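Wrist camera footage goes blurry when I'm teleoperating. Do I throw the demos out?

4 min read

Soledad Quintero
Mar 13, 2024

I'm teaching a small arm to pick things up off a tabletop and put them in a tray. I drive it by remote control with a leader arm, the follower copies me, and everything gets recorded through a camera at the wrist. So far I have 80 demonstrations and a sore shoulder.

Last night I finally watched them back, which I should have done after the first one. Whenever I swing toward an object, the picture smears. When I slow down it's fine, but then each demo takes so long that I start thinking about dinner, and I suspect the robot is learning that too. The policy I trained on these hovers over the object, thinks it over, and closes on air.

Do I delete the blurry ones and start again? Or is the blur not my problem? I followed the Rarnance starter guide, which says to collect 1000 demos and has no opinion on whether they should be any good.

Osamu Nomura

Don't delete anything yet. Some smear during the approach is normal, and your robot is going to see the same smear when it moves by itself at that speed. What hurts is blur at the moment of closing, when the fingers need to know where they are.

Things I'd check, in this order:

1. Look at a few stills from mid-approach. You want both fingertips in view and the objects still readable as separate things. One of mine, with the jaws open and a dark square and something mint green on a beige surface, is soft at the edges and I kept it:
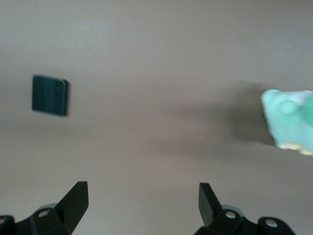
2. Lock the exposure. Auto exposure in a dim room picks a long shutter and smears everything. Add a lamp, shorten the shutter, lock it. Fixed most of mine for the price of a lamp.

3. Pause before you close. A short, boring stop with the jaws open on either side of the object. Do it the same way every time. If you pause in some demos and lunge in others, the policy learns an average of the two, and you have already met the average.

4. Check that the video and the joint readings line up. My setup was running 4 frames behind and I spent most of September blaming my hands. Tap the table with a closed gripper and see whether the picture and the numbers agree on when it happened.

If your hovering is caused by number 4, no amount of fresh data will fix it. You'll just have a larger collection of the wrong thing.

Ese Edet

get a better camera

Biljana Omerović

Osamu's list is good, I'd only add that you should sort before you delete. I went through mine and marked the ones where I missed the grasp and tried again. There were 11. Taking those out helped more than anything I did about blur. Recoveries can be useful, but mine were mostly me flapping around - not a skill I wanted to pass on.

Also, move the objects between demos, and more than feels necessary. I thought I was placing mine at random and I had been putting them in the same spot like a person setting the table.

And rest the shoulder. Tired demos look tired.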